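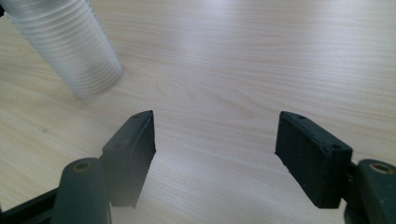
Water sampling at the Jernholm wells resumes in August, and the procedure has changed in 2 places. Each site now gets a rinse draw before the test draw, discarded on the ground and not returned to the well. Clear plastic cups, the kind that come nested in a tall stack, are fine for the rinse draw and for a quick look at cloudiness - they are not sample containers. Lab samples go in the sealed bottles from Demissie only.

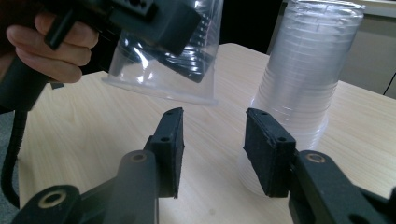

Fill each bottle to the 300 ml line and cap it at once. Well 91 stays on the list. Plosness readings are logged separately under code 409.

Posted 3/20/18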